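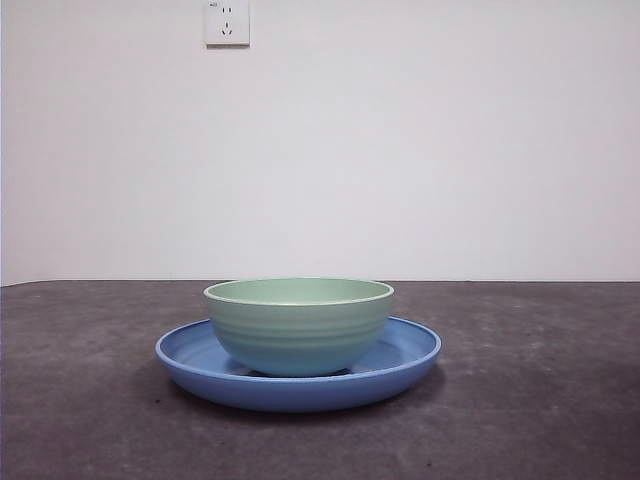
Slide 1: green bowl, blue plate.

Eating Alone Without Apology
Talk for the Stovwood supper club, January 2025. Notes by Gwawr Lougher

Wait for the chairs to stop scraping. Thank Perla for the introduction, whatever she has said.

Opening
Ask who cooked for one last night. Then ask who ate it standing at the sink. Leave the hands up long enough to be uncomfortable. Mine goes up too.

The recipe problem
Every recipe I own serves four. Divide an egg by four and report back. Read out the lentil stew from my old Edeck cookbook, the bit where it says "freezes well". I have 20 tubs that froze well. I haven't met one since August that I wanted to thaw.

Eating out
Tell the Serrano story: table for one, waiter removes the second glass as if there had been a death. Keep it under 2 minutes. PAUSE for laugh. If no laugh, drink water.
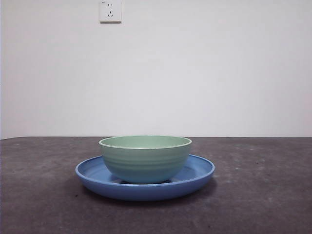

Slide 2: plain wall, a socket near the top.

What to look at while you eat
People say a book. Books close themselves the moment you pick up a fork. I tried the radio, then the neighbours, then a blank wall, which I recommend for soup.

One good bowl
Not a set. My aunt kept 40 plates for visitors and ate off a saucer. Skip this if running late.

Questions
Someone will ask about microwaves. Perla has the roving mic. Leaflets by the door, coats in the back room.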